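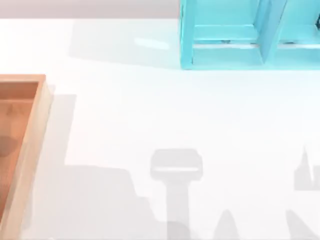
**How strict should we be about checking a simulated bench before we start recording runs on it?**

Hi all! We're a small group in Clirville putting together a two-arm sorting task, and before anyone touches the real bench we want 200 good runs in simulation. The layout is simple enough, a wooden tray on the left and a turquoise shelf unit at the back right, with plenty of open table between them. My trouble is that every one of us has a different idea of what "ready to record" means. One person wants the lights matched to the real room, another says to just press go. Is there a sensible checklist that people follow? I've read the Weldu getting-started notes twice and they skip straight from installing to training. Thank you so much in advance, and sorry if this has been asked before (I did search!).

---

**Answer from Rhodri Meredith** (accepted)

Welcome! I've been through this on two projects now and I'd settle the rules on paper first, even if the paper is half a page. Ours at Temilard goes like this:

- Both arms start from the same parked pose, and the pose is saved in a file with a version number.
- Fixed furniture gets locked. If your tray or shelf can be nudged by a stray elbow joint, you'll be chasing it for weeks.
- Save the random seed with every run. Yes, the failed ones too.
- Look at the camera view with the arms parked and again with them over the table. Arms throw shadows well before they come into view themselves, and on a pale tabletop like yours a gripper shadow is a clear grey shape for a vision model to latch onto.
- Change one thing at a time between batches and write down which.

On the lighting argument, I'd side with neither of your colleagues. Pick one setup, record 40 runs, then move the light and record 40 more. We lost a batch of 217 once to a policy that behaved beautifully until the lamp moved, and I still get a bit grumpy thinking about it.

Keep your failures in a separate folder with a short reason next to each. You'll be glad of them in January when somebody asks why the numbers changed.

---

**Second answer**

Seconding the seeds. Also check your units, we had a shelf in inches once

---

**Third answer**

We use Todadetti for this and it does the parked pose check for you, under Settings, then Session. Not sure if it handles two arms in the free version. Seed 2988 is our lucky one, for what it's worth!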